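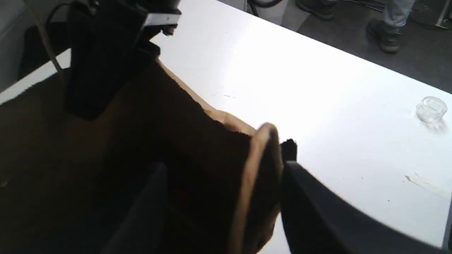
The technician who looks after the bag cell at Norkent would like it known that she did not ask for it. She was running two labelling machines and a palletiser when the robot came in February, and it was added to her list on the strength of her having once changed a gearbox.

"They told me it was no maintenance," she says. "I wrote that down, with the name of who said it. Then I asked for the maintenance schedule and there was one. Nine pages."

The cell is a pair of arms that handle open paper bags on a white table. The arms and grippers were supplied by Mekance, and the software that decides where to put the fingers comes from a smaller outfit called Prakico. She looks after the parts you can touch. When I ask who looks after the rest, she says that depends on which of them answers the phone.

I had come expecting a talk about artificial intelligence and got one about fingertips. The pads wear, she says, and they wear in a way the supplier's manual doesn't describe. Paper is abrasive. The manual's figures were worked out on plastic tubs, and she found this out by asking three times.

"On a tub you've got a nice flat wall and the pad sits square. A bag's rim curls over. One finger goes inside, the other goes outside, and if the inside one is a bit low it drags up the paper every time. So you get a shiny patch on one corner of one pad, and everything else looks brand new. You'd pass it on a visual if you were in a hurry."

The manual says to change the pads every 800 hours. She changes them when the shiny patch reaches the second groove, which has never yet taken that long. She keeps the old ones in a jar with the date on a bit of tape, and tips them out on the bench for me. I can see what she means on most of them. On a couple I have to take her word for it.

Her bigger complaint is the camera, which is mounted on the wrist and looks down past the fingers. After any work on the gripper it has to be lined up again, and the official way to do that is a routine that runs by itself and finishes with a green tick.

"I don't trust the tick. The tick means the routine got to the end. I had a tick one morning and the fingers were closing 7 millimetres off to the side. It was grabbing air next to the bag, very neatly, over and over."

So she has her own check. She puts a bag down and opens it by hand, steps the arm in at the slowest speed, and stops it with one finger inside the rim. Then she looks at the gap with a torch. She does the same at the other end of the table. If the two gaps don't match, she loosens the bracket and starts again. Norkent has asked her to write the method up. She says she will when somebody gives her the hours to do it.

Does it worry her, having her hands that close? She says the arm is stopped and locked out before she reaches in, and that she is far more wary of the cables. A cable that rubs at the wrist will give you a fault once a shift, never while you are watching, and everyone will blame the software. She replaced one such cable after the Prakico people had spent two days going through logs. She was not thanked, she says, though they did send a cap.

I put it to her that the people who sold the cell say it will one day notice its own wear and order its own pads. The sales sheet uses the word "self-aware," which she has underlined in pen.

"It doesn't know when it's holding a bag and when it's holding a torn-off bit of a bag. I've seen it carry a scrap across the table as if it was the whole thing. Let's fix that first."

She does allow that the machine has improved. It used to give up on any bag with a ragged top edge, and now it has a go. The change came in an update with no notes attached, so she can't say what was done, and she dislikes that more than she liked the old fault. She now refuses updates unless they come with a list of changes and a way to go back.

A second cell is being talked about, this time with a gripper from Szilágyi, whose brochure was on her bench under a mug. She had read it. Under "servicing" there was one line, saying that the unit was designed with the operator in mind.

"I rang and asked them what size the pad screws were," she says. "They're getting back to me."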